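SHARED WORKSHOP IN CLURNGATE TEACHES A ROBOT ARM TO HANDLE GLASSWARE

Members of the Planholm workshop are opening the doors in July to show the build that has taken over the big table at the back since winter: a bench where a robot arm handles small pieces of laboratory glass.

The glassware bench is the biggest thing the workshop has taken on, and we are thrilled with how far it has come. It began as a chat over tea about whether a robot arm could manage the fiddly jobs at a chemistry bench, the kind where you wish for a third hand. More than 800 hours of members' evenings later, there is a proper working area, a shelf of parts we made ourselves and a very full notebook.

Work at the moment is all about the funnel. Picking one up is easy enough on a good day, but bringing it over a flask with a short, narrow neck, stem down and upright, asks a lot of the arm and even more of the people setting it up. Clear plastic and clear glass are hard things to work with (they shine, they vanish against a pale background, and they show you whatever is behind them), so the team put down a black cloth and the difference was plain straight away.
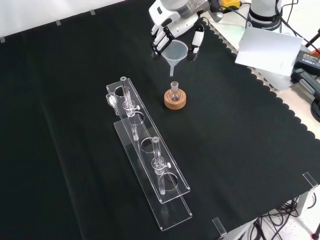 The funnel in the gripper, with the round-bottom flask in its cork ring and the clear rack on the black cloth.

The cork ring keeps the flask upright, and after a long hunt through alternatives it is still everyone's favourite part of the bench. The acrylic rack has four round holes along its upper plate and a wider base underneath to stop it tipping. An earlier version had a narrow base and went over the first time anybody leaned on the table! We drew the new one on the back of a delivery note, and it was cut the same evening.

"I came in to mend a chair and ended up staying for the robot," said Marcelino Rocha, who leads the build. "What I love about it is that you can have a good idea at seven o'clock and be trying it out by nine. Sometimes it's a rotten idea, and then you've found that out by nine as well. We've had people who had never touched a robot in their lives sit down and help us work out how to hold a funnel."

Rocha and the rest of the team meet on five evenings a month. Some write the software, some cut and glue acrylic, and a couple of members who used to work in school labs have been a wonderful help with the names of things and with how glass ought to be treated. The notebook now lists 714 attempts at the funnel job, each with a line on how it went. A fair number of those lines just say "again".

The next stage is the glass tubes. They stand in the rack with grey rubber caps and small plastic knobs on the side, and those knobs give a gripper something extra to bump into. The plan is to start with lifting a tube clear of its hole and putting it back in the same one, then to try moving it along to the next. Further off, the team would like to run through a short job from start to finish, using nothing stronger than coloured water.

Local joinery firm Grelton gave the offcuts for the shelving, and Pacheco, the glass repair shop on the corner, has kindly offered to look over any chipped pieces. Both have our warmest thanks. Drawings for the rack will be put up on the workshop noticeboard and on our website, and anyone is welcome to copy them, change them and tell us what they did differently.

The open evening starts at 7pm. Entry is free and there is no need to book. Visitors will be able to watch the arm at work, handle the spare parts, leaf through the notebook and have a go at drawing a better rack. Children are very welcome with an adult, and long hair should be tied back near the bench.

Planholm is a shared workshop in Clurngate with benches for wood, metal, electronics and textiles. New members can come along to any build evening before deciding whether to join.

For press visits and further pictures, please ask for Marcelino Rocha at the workshop.

ENDS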